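4 min read

I've been promising you all a proper write-up of the Rundodero stitching pack, so I'm finally sitting down with coffee and doing it. If you missed the August catalog, it's the consumables set from Stivora for surgical robot practice: 8 skin pads, a box of curved needles with braided thread already attached, a bottle of stage-blood-type stuff, and 20 sessions on their scoring service. We bought one pack with our own money and I've been hogging it for three weeks.

My first worry was the pads. We'd been using the Okeo ones for ages and I've complained about them in this newsletter before (sorry). They're fine for one row of stitches, and then the surface starts to crumble along the cut and your needle just rips through. The Rundodero pads are softer and a bit rubbery, and the thread holds when you cinch the knot. I can get two cuts side by side on one pad, close them both, and still feel like I'm learning something on the second one. That pretty much doubles what you get for your money!

I also like the red stuff more than I thought I would. It stains the cut and creeps into the pad around it, so you have to find your edge through a bit of mess, and I've found that much better practice than a nice clean slit. Wear gloves, though – my thumb was pink for days. 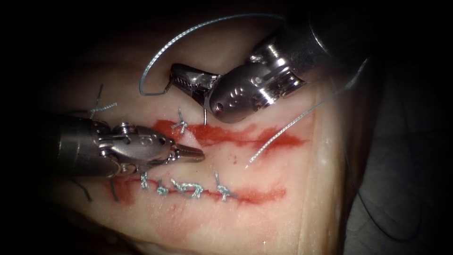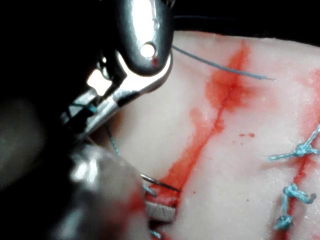

Curved needle, braided thread and two cuts to a pad.

The needles are good and sharp, and the jaws get a decent grip on them. Thread is where I'd knock off a point. It's stiff straight out of the packet and wants to keep its curl, so for the first couple of throws you're fighting loops that drift wherever they like. I've started pulling each length straight before I load it and that helps a lot. The color is easy to pick out against a pale pad, and if you've ever tried to chase a clear thread on a monitor you'll know why I'm happy about that.

Now the scoring service. You upload your session and get back notes on spacing, how even the bites are and how long your tails are. Mine came back in 3 days each time, which was a little slow for me, as I'd forgotten half of what I did by then. The notes on spacing were spot on (I bunch up at one end, every single time). The notes on tails felt picky, but I've been cutting them shorter and okay, fine, it looks better.

Setup is easy. The tray clips down with no tools and it fit our table first try. If you're on the older Trịnh base plate you'll need the adapter, and they don't put that in the pack, so order it at the same time or you'll be sitting there with a pad and nowhere to put it. Ask me how I know.

Would I buy it again? Yes, and I already have. I'd just like to see a pads-only refill, and I've written to Stivora to ask. If I hear back I'll put it in the next issue.

Questions? Just reply to this email. | © 2024 | Back to top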